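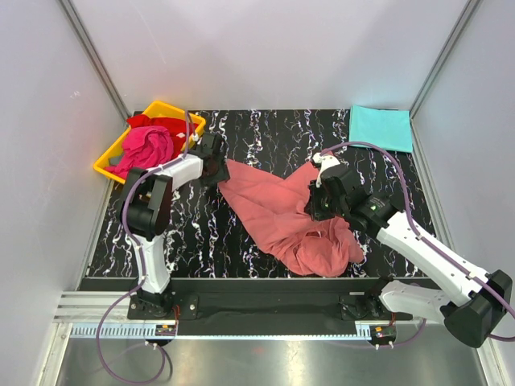
A red cloth and a magenta-pink one in a yellow plastic tray.

How to Wash New Colored Cloths Without Ruining the Rest of the Load

Bright cotton cloths often lose some dye in the first few washes. Reds, pinks and dark blues are the usual ones. Keep them apart until they stop giving off color and you can then wash them with almost anything.

Test for loose dye first

Wet a corner of the cloth with warm water and press it between two layers of white paper towel for a minute. If the towel stays white, go straight to a normal colored wash. If it picks up color, soak the cloth first. Test each cloth separately, even if they came in the same pack. I bought a set from Soltelow in February and only the reds ran.

What you need

A bucket or deep sink
Liquid detergent for colors, no bleach
A measuring cup
White paper towels
A color catcher sheet (optional)

Soaking

1. Fill the bucket with cold water. Do one color at a time.
2. Add a capful of detergent and stir it in before the cloth goes in.
3. Push the cloth under and leave it for 50 minutes. Move it now and then so no part sits folded the whole time.
4. Lift it out and look at the water. A light tint is normal. If the water is dark, pour it away and soak again.
5. Rinse under the cold tap until the water runs clear, then repeat the towel test.

Most cloths need one or 2 soaks. A very dark red can take up to 19 rinses under the tap, though I would give up well before that and keep it for the garage.

People often add salt or vinegar to the soak. Neither one will set the dye in a finished cotton cloth. You can skip them.

First machine wash

Wash with similar colors only, on cold, with a short cycle. Fill the drum about halfway. Take everything out as soon as the machine stops – damp cloths left in a pile are how most stains happen. Hang them so they don't touch each other.

Skip fabric softener on anything you plan to dry dishes with. It leaves a coating and the cloth stops soaking up water.

If color has already transferred

Do not put the stained item in the dryer. Wash it again right away by itself, then soak it overnight in oxygen bleach if the label allows it. Check the pack for the amount. Wool and silk should not go in oxygen bleach at all.

Last updated 7 Dec 2019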